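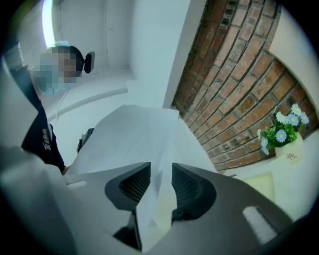

Gredgate Paper and Print Club

gredgate-list: message 459
Date: 2022-10-30
Subject: Re: Paper that curls after sizing

Oh, I'm so glad this came up again! I spent most of July fighting exactly this problem and I finally have sheets I like, so forgive the length.

> I've been sizing my cotton sheets in a gelatin bath and then
> hanging them over a line. They come off looking like potato
> chips. If I press them right away they stick to the felts, and
> if I wait until they're dry they crack along the fold where
> they hung. Is the answer a weaker bath, or a different way
> of drying? I have one small press and not much space.
> Also, does anyone still have the Kindura felts, and are they
> worth the money?

First, the bath. I started out much too strong, because the recipe I had was meant for heavy drawing paper and my sheets are thin enough to read through. I cut the gelatin in half and the curl got a lot milder before I'd changed anything else. The sheets still take ink beautifully. I wrote on one with a fountain pen the next morning and the line stayed crisp on both sides, which made me very happy.

Second, hanging. I gave up on the line completely. The crease it leaves is a real weak point, especially on short-fiber pulp, and I never found a rod thick enough to cure it. What I do now is lift each sheet out of the tray with a piece of polyester netting underneath (old curtain is perfect), let it drip for a minute, and lay it flat on a screen with the netting still attached. Sizing makes wet paper so slippery and so easy to tear at the corners! The netting takes all the weight.

When the surface goes from shiny to dull, turn the sheet over onto a fresh blotter and peel the netting off slowly from one corner. Then into the press, light pressure only. Change the blotters after an hour, again before bed, and once more in the morning. I know, it's a lot of blotters. I have 56 of them now and they're all draped over the shower rail as I write this.

On the small press: you don't need a bigger one. Mine is two boards and a stack of bricks wrapped in towels. The Clallow press at the club is lovely for squeezing out fresh sheets, but for sized ones I think it's too much, and I've had the felt pattern come through on both faces.

As for the Kindura felts, yes, I have a set. They're soft and they wash well. For sizing, though, I'd save your money and use plain cotton blotters, and keep any good felts for couching, where you'll really feel the difference. If you want to try mine first, I'll leave a pair in the bottom drawer of the plan chest. Please rinse them in plain water, no soap.

One more thing that helped me a lot was letting the paper rest before sizing it at all. I used to go straight from drying to the bath, and now I leave the stack under a board for 2 weeks. The older sheets soak more evenly and hardly cockle. My last batch was 81 sheets, my biggest ever, and I lost only a few from the very bottom of the tray, where the gelatin had started to cool and went on lumpy. So keep that tray warm! I sit mine inside a larger pan of hot water and top it up as I go.

Has anybody tried starch in place of gelatin? Someone on the Kong list swears by wheat starch brushed on with a wide soft brush, one side at a time, and I'd love to see a sheet done that way before I make a mess of my kitchen. If you have a sample, even a scrap, bring it to the next open bench and I'll trade you something from the blue denim batch.

Good luck with the potato chips, and do write back and say how the weaker bath goes!

Reply to list | Reply to sender | Previous in thread | Next in thread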